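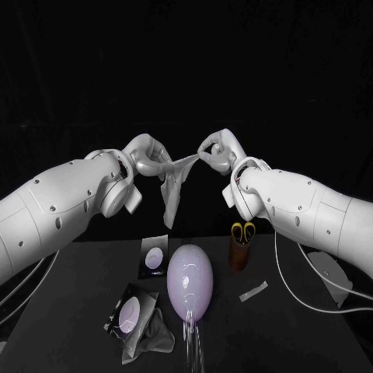 By the Biosafety Officer, Drendbridge Microbiology Center

Bench and Cold Room Checklist, Building 220, with comments

Hello again, everyone, and thank you for having me through in July. I know an inspection morning is nobody's favorite, and you were all very patient while I opened cupboards and asked about labels (so many labels!). The list follows the same order as last time, with my comments under each item, and the ones marked "Fix" are the ones I'd like to see done before my next visit.

1. Biosafety cabinets certified and in date: OK
All stickers current. The cabinet by the window had a box of tips sitting on the front grille, which I moved. Please do keep the grille clear, even when you're only popping something down for a minute, as it upsets the airflow more than you'd think.

2. Culture freezer inventory matches the log: Fix
The log lists 373 vials of the Yilma strains. The last two pages are in pencil, and I couldn't read the passage numbers on either one. Could somebody go over those in ink while they still remember what they wrote?

3. Antibiotic stocks labeled with name, strength and expiration: Fix
Mostly lovely. One rack in the cold room has initials and nothing else. If they belong to the Restel resistance study, the study label needs to go on too.

4. Autoclave records complete: OK
Cycle printouts are filed up to number 925, in order, with the spore test results stapled behind. I was so pleased with this folder that I have asked to borrow a page for the new starter training. Thank you!

5. Eyewash flushed weekly and signed: Fix
Signed, yes, but the card has been full since spring and people are now writing in the margins. New cards are in the stores cupboard, second shelf.

6. Spill kit stocked: OK, with a note
Disinfectant in date, gloves in three sizes, tongs present. The absorbent pads are down to the last packet, so please put in an order.

7. Sharps bins below the fill line: OK
No problems anywhere, including room 202, where we had that long conversation last year.

8. Waste segregated: OK
The Brusudix plates are going into the right bags now. Do tie the bags before they go on the cart, though, and leave some slack at the neck.

9. Door signs and emergency contacts: Fix
The cold room sign still gives the old extension. I've left a blank sign in the tray by the office.

Send me a note as each fix gets done and I'll tick it off on my copy. Questions are welcome, and I'm usually at my desk until 4:30.

Related checklists
Cold Room Alarm Test
Chemical Storage Walk-Through
New Starter Lab Induction
Centrifuge Rotor Inspection

This site uses cookies to remember your settings. Accept | Manage preferences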